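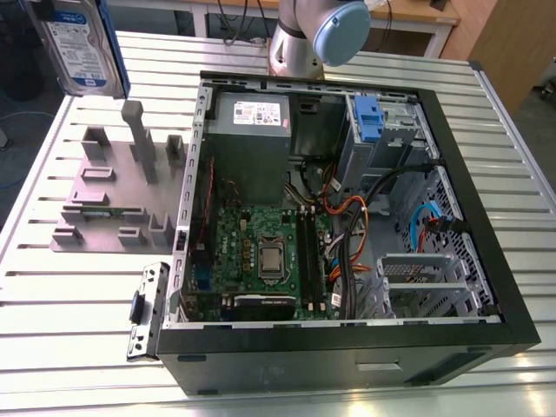
Plimov Disassembly Policy, desktop tower package
Last updated: September

Plimov is a learned control policy for taking desktop computers apart with a single arm. Villanueva sells it as a license with the fixture plate drawings and a set of pretrained weights. You supply the arm, the table and the dead computers. This page covers the tower package only. The laptop package is listed separately, and we don't recommend it yet.

What the method claims

The paper behind Plimov says that a policy trained on 3,000 teleoperated part removals can pull memory, cards and drives from a tower model it has never seen. We resell the thing, so we would like that to be true. Our reading is narrower. The unseen towers in the paper share a case layout with the training towers, and a different front bezel doesn't make a new machine. The authors also count a removal as a success when the part leaves the chassis, whether or not it lands in the holder. If you plan to resell the memory, you care about the holder.

What we found

Tahmineh Bakhtiari ran the release weights at our Fuvine shop on 50 towers from a mixed office clearance, with the side panels already off. She scored a part only if it reached its place on the fixture undamaged. Drives behind plastic release latches went well. Memory was acceptable once she retrained the grasp on our own parts. Cables were the trouble. On 11 of the towers the arm stopped with a power or SATA lead across its path and waited for a person, and the paper has very little to say about that. It mentions "light cable preparation" in an appendix and gives no time for it.

We asked Villanueva for the preparation times and were sent a chart without units.

Against the older method

Ostum, the scripted routine we sold before, needs a taught position for every case model. Plimov doesn't, and that is a real saving if your intake is mixed. On a pallet of identical machines Ostum was faster in our shop and easier to debug. A scripted arm that misses a latch misses it the same way each time. We would want to see Plimov beat it on a long run before calling the question settled, and so far there is no long run, published or otherwise.

In the package

Policy weights and inference software, one seat
Fixture plate drawings, printable in plastic
Retraining scripts (bring your own demonstrations)
3 months of email support from Villanueva

Not included: arm, gripper, cameras, worktable, power supply handling. Do not let the policy open a power supply. It will try if the screws are visible.

Orders and returns

Licenses can be returned within the support period if the weights won't run on your arm. Poor results on your own towers are not grounds for return under Villanueva's terms. We have asked them to change this. Ask us for the full run sheets from Fuvine before you order, including the failures.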